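## 2. Lay out the drinks station

Can a robot fix you a lemon drink yet? With Teltell, sort of – I'd still stay within reach of the stop button.

1. Put the lemon slices, knife and juicer on the cutting board.
2. Set the spoon and the lime on the tray.

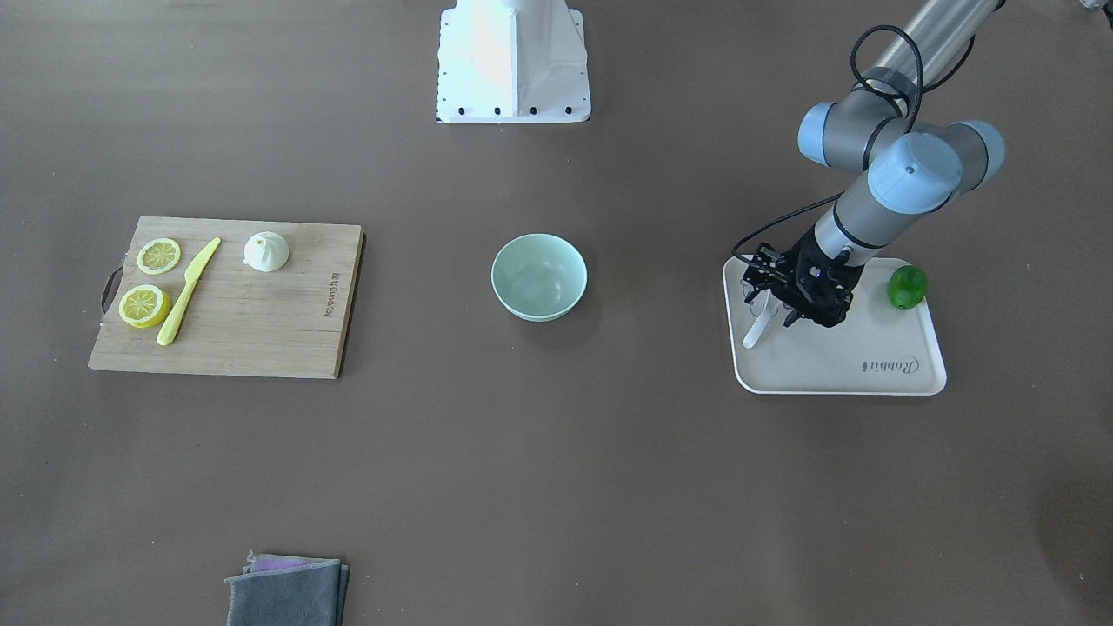
3. Fill the ribbed bowl with ice and keep it well away from the tray.

**Caution:** Ice slides! I run the grip slow here – Perihan Erdem taught me that one Thursday.

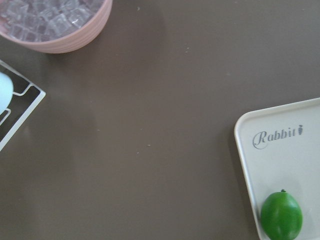 *Ice at upper left, lime on the tray.*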